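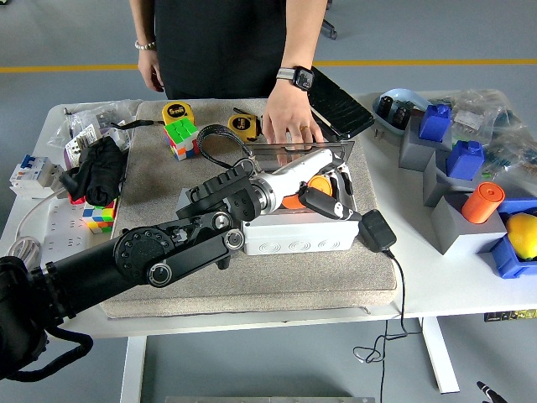

Fig. 7. Junction box with molded knockouts along the front face.

4. Mounting and wiring the junction box

The Hurneck outdoor lighting kit is wired through one surface-mounted junction box. Read this section to the end before you start.

CAUTION: Switch off the circuit at the main panel and check it with a voltage tester. Do not rely on the wall switch.

1. Choose a flat spot under the eaves, out of reach of sprinklers.
2. Hold the box against the wall and mark the screw holes.
3. Decide which knockouts you need. Open one for the supply cable and one for each lamp cable, and leave the rest closed.
4. Lay the box on a soft surface and press out each knockout with a blunt screwdriver. Trim any rough edge with a knife.
5. Fit a cable gland in every opening and tighten it by hand.
6. Screw the box to the wall. Do not overtighten.
7. Feed in the cables and join them as shown in the wiring chart on page 34.
8. Fit the cover and restore power.

Note: If you open a knockout by mistake, close it with a blanking plug (part no. 263). Tape will not keep water out.

Note: For brick or stone, use masonry anchors. They are sold separately.

If the lamps do not light, switch off the power again and check each connection before calling an electrician.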